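Notebook, July, franchise ops bench

Started at 7:20 with coffee and the Plernosari opening pack, which I have now read so many times that I dream in its section headings. Notes below are mostly for me, but anyone on the rollout side should feel free to scribble in the margins.

So the big thing I wanted to sort out today is the pre-sale window. Every new club we open gets the same plan: sign the lease, hang the banner, start selling founding memberships while the builders are still in, then open the doors with (we hope) enough people on direct debit to cover rent. Udiswood did this beautifully. 948 founding members before the turf was even glued down! Robles used the same script, same ads, same price, and limped to opening day well short of its target. I have been calling that a location problem for months and I'm no longer sure I believe myself.

Went back through the sign-up export for both sites this morning. Took forever, because Robles had been logging free trial passes in the same column as paid ones (please, please can we stop doing this, there is a separate field, it is right there). Once I pulled those out, the shape of the thing was pretty different. Udiswood sold hard in the first stretch, went quiet in the middle, then picked up again in the run-up to opening. Robles sold okay early on, went quiet, and stayed quiet. Same dip, no second bump.

What did Udiswood have late on that Robles didn't? Best I can tell: the coaches. Udiswood had its head coach and two others hired early, and they were out running free park sessions in the evenings, wearing the shirts, learning names. Robles hired its coaches in the last 3 weeks and they spent all of that time on induction. So people who had been curious in week one never got anything to be curious about again. An ad can only say "opening soon" so many times before your eye slides off it.

Counterpoint, and I want to be fair to past me: Robles also has that parking lot. Anyone who has tried to turn left out of it at 6 p.m. knows what I mean. Two of the exit comments mention it by name and one uses language I won't copy into the notebook.

Idea for Drirthorpe, then. Bring the head coach on payroll earlier, and pay for it by cutting the second round of mailers, which I have never once been able to tie to a sale. I ran the cost both ways on the back of the old floor plan and it comes out close enough that I'd like a grown-up version in the spreadsheet before I say it out loud. The franchisee there was a member at Udiswood for ages before buying in, so selling them on the park sessions should be easy. They went to half of them!

Other bits from today, in no order:

Founding price. We keep saying "locked in for life" on the flyers and I keep wincing. Legal wants "locked in while membership remains continuous" and they're right, but it reads like a phone contract. Tried a few versions. Best so far: "Keep this price for as long as you stay." Going to sit on it overnight.

Class caps. Drirthorpe wants 20 per class from day one. The floor fits it on paper. I think it'll feel cramped at the bag stations during changeover, and I'd open lower and raise it when the coaches say they're comfortable. Left a note in the pack, haven't heard back.

Total paid members across the two open sites stands at 1376 as of the export. I had to check this one twice because the dashboard shows a bigger number, and yes, it's the trial passes again. I've asked for the dashboard to be fixed and in the meantime I'm putting the right number on the whiteboard in green.

Freeze requests are up a bit, same as every summer. Not worried. I'd like a friendlier email for people coming back from a freeze though, the current one sounds like they've been in trouble.

Tried the new induction checklist on myself, start to finish, pretending to be a nervous beginner. It is too long. There are two places where you give your emergency contact and one place where you're asked your "training age," which I got wrong, and I work here. Crossed out a good third of page two and will retype it tomorrow.

To do: redo the Drirthorpe budget with the early coach hire in it, split the trial column for good, ask Robles whether the coaches would be up for some park evenings now (late is fine, the dip hasn't gone anywhere), chase the reply on class caps, find out who has the spare banner stand.

Stopped at 5:40. Brain is soup. 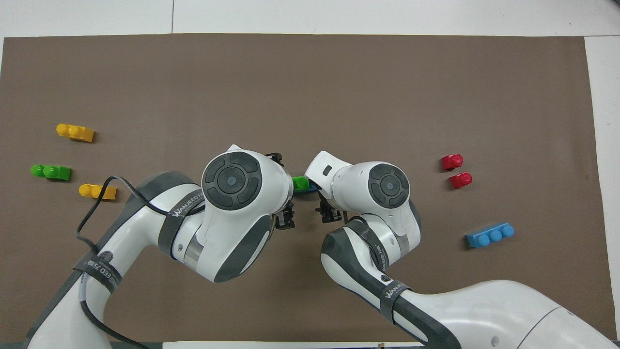
Toy bricks on the brown mat, yellow and green over on the left.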